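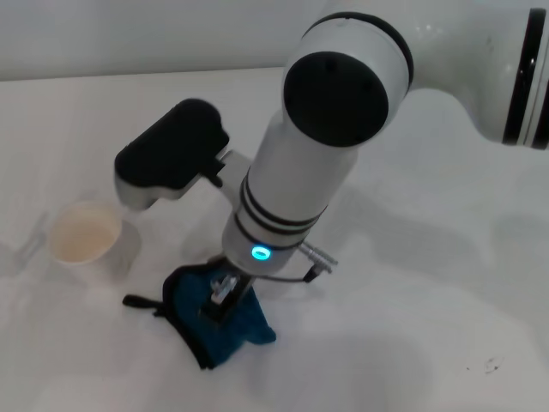 Wrist wiring and grip tests on cloth

30 September 2025

Bench 2, Gituvico workshop. Continues from the July entry on the table mounting. Arm is on the Lerketti base plate, wrist camera to the left of the column on the small bracket, lead out of the silver connector on the right.

Aim for this session: get a repeatable pinch on a fold of thin cloth and log the wrist camera stream while doing it. Stiff objects were dealt with in July. Cloth was left over because the finger closing height matters far more and the table is not level.

Setup

Controller software is our own fork, project name Drusetti, build 1035. Log machine is Kong, on the wired network. Speed limited to 300 mm/s for free moves and much slower for the last part of the descent. Test piece is the teal-blue cloth with the dark edging and the black strap. The strap was laid out flat to the left so that it does not get under the fingers. Paper cup stays up by the cloth as a fixed thing to check the approach path against. If the cup moves, the path has changed.

Finger height

The fingers have to press into the cloth before closing. With the old offset from the stiff object tests they closed above the fold and took nothing. Lowered the offset in small steps until the fingers took up a fold. One step further and the force limit tripped on contact with the table top. The usable window is narrow, and it shifts between the left and right sides of the table, so a single fixed offset will not do for the whole work area.

Two ways to handle it:

1. Measure the table height at several points and correct for it in software.
2. Descend until contact is felt, back off a little, close.

Tried option 2 first, as it needs no measuring. Contact detection is good enough on bare table. On crumpled cloth it triggers late or early depending on how many layers are under the fingers. Will do option 1 next and keep contact detection as a safety stop only.

Cable

The short black cable at the wrist makes a tight curve back to the column. It is fine with the wrist hanging nearly straight down. Past a certain rotation of the last joint it starts to pull on the connector, so the joint limit in the config is now 97 degrees either way. A right-angle connector would fix this properly. Ordered one. Until it is fitted, do not raise the limit.

Camera stream

The log ran for 1513 frames before I stopped it by hand. Timestamps are in order and the file opens without complaint on Kong. The content is another matter. I pulled single frames to check exposure and came across one that is flat grey nearly from side to side, with soft vertical and horizontal bands and very little else.

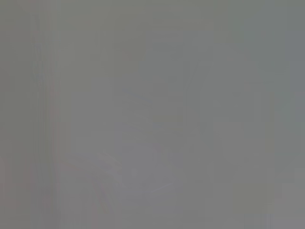
There is a weak pink tint at the left and a greenish one towards the right, and a paler rounded patch low down. Nothing in it can be used to find a cloth edge. I do not know the cause yet. Candidates, in the order I will check them:

– Decoder on Kong starting part way through the stream without a full picture to work from. The blocky steps in tone would fit that.
– Packets dropped on the link during fast moves.
– Exposure or focus settings reset when the camera is powered up.

The first is cheap to test: force a full picture at the start of each log and compare. The second needs the packet counter switched on, and that means a rebuild of Drusetti. The third can be read back from the camera over the service port. I would like one clean result before changing two things together.

For now the logger gets a contrast check. Any picture below the threshold is kept but flagged, and the cloth finder skips it. Threshold is a guess and sits in the config file with a comment saying so.

Other notes

Small dark specks on the table at lower right, towards the front edge. Wipe down before measuring heights.

The arm throws a broad shadow over the right half of the table. The cloth finder should be tested there as well as on the clear side before anyone trusts it.

To do

– Height grid for the table, results into the Drusetti config
– Force full picture at log start, repeat the run
– Read back camera settings after a cold start
– Fit right-angle connector, then review the joint limit
– Repeat the pinch with the cloth turned so the dark edging faces the fingers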